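Where the Pavement Ends
The navigation team at Plaldale has spent a year teaching software to find the edge of a path

A painted road gives a computer a good deal of help. A park path gives it very little. For the engineers who write Pluver, the path-following software developed at Plaldale, most of the work lies in that difference.

Pluver sorts the view ahead into surfaces a robot may drive on and surfaces it may not, then passes the result to a planner, which compares 64 candidate routes and picks one. Áine Ó Dubhghaill, who leads the perception group, regards the sorting as the harder task. Grass is seldom the trouble. "The verge is where we lose time," she said. "Grit, dead plants, broken asphalt — the labelers themselves disagree about where the line goes." 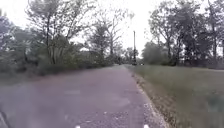

Her group now labels such borders as a class of their own, and the planner may enter them only at reduced speed. Ravinder Gosselin, who maintains the planner, argued for the change in July after reviewing 1,000 stored runs. In 40 of them the robot had stopped on open pavement, having taken a pale patch of surface for an obstacle.

A new release goes out to the test vehicles every Friday. Four of the older faults remain open, among them a tendency to drift toward the open side of a path when the other side is thick with bushes. Gosselin expects to close that one first.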